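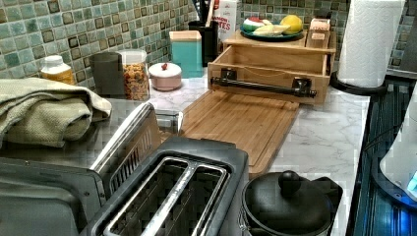 Preguntas frecuentes sobre el archivo sonoro de Zisura

¿Qué es Zisura?
Zisura es un sello discográfico independiente dedicado a la música electrónica y ambiental. Su catálogo comprende grabaciones propias y reediciones de material publicado originalmente en casete por el dúo Grornunska, formado por Jelle Koster y Ryota Hirano.

¿Grornunska continúa en activo?
El dúo no ofrece conciertos en la actualidad. Ambos integrantes siguen colaborando con el sello en la preparación de las reediciones y aprueban personalmente cada máster antes de su publicación.

¿Quién realiza la remasterización?
La restauración de las cintas corresponde a Ashok Malhotra, en el estudio Shukla. El trabajo se efectúa a partir de las cintas originales siempre que se conserven. Cuando solo existe una copia de segunda generación, dicha circunstancia se indica en el libreto.

¿Por qué difiere la duración de algunas piezas respecto de la edición en casete?
En la edición original, varias piezas fueron recortadas para ajustarse a la duración de cada cara. Las reediciones recuperan las versiones íntegras. La pieza «Zatow», que en el casete terminaba en fundido, incluye ahora su sección final.

¿Qué instrumentos se emplearon en las grabaciones?
Los integrantes utilizaron sintetizadores analógicos, una caja de ritmos y grabaciones de campo, tratadas posteriormente con eco de cinta. Una parte considerable de las fuentes de percusión es de origen doméstico. Una tabla de cortar de bambú, colocada sobre una encimera como la de la fotografía, produce un golpe breve y seco que, transportado a un registro más grave, puede confundirse con un bombo.

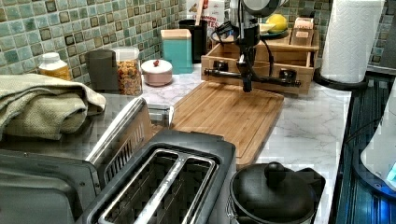 Los sintetizadores se registraron por línea, sin amplificación. El sello no distribuye las pistas separadas ni bibliotecas de muestras derivadas de ellas.

¿En qué formatos se publica el catálogo?
Las reediciones se publican en vinilo y en descarga digital sin compresión. Cada pedido admite hasta 5 ejemplares de un mismo título. Los discos defectuosos se sustituyen previa solicitud por escrito, acompañada del número de pedido.

¿Es posible utilizar una grabación en una película o en un programa de radio?
Sí, previa autorización. Las solicitudes deben indicar el título de la pieza, la duración del fragmento, el territorio y el medio de difusión. Las licencias son tramitadas por Sarla Thakur, responsable de derechos.

¿Acepta el sello maquetas?
La recepción de maquetas permanece cerrada hasta abril. El material enviado fuera de plazo no será escuchado ni devuelto.

Última actualización: 16 de octubre de 2020

Compartido 40 veces
2 comentarios

Rommel Cabanatuan
Tengo el casete original de Grornunska y la cara B suena un poco más rápida que la descarga. ¿Se corrigió la velocidad o es cosa de mi pletina? Por lo demás, la sección recuperada de «Zatow» es una maravilla.

Zisura (administración)
Estimado Rommel: la velocidad de la cara B fue corregida a partir de la cinta original, con la aprobación de ambos integrantes. El detalle figura en el libreto de la reedición. Reciba un cordial saludo.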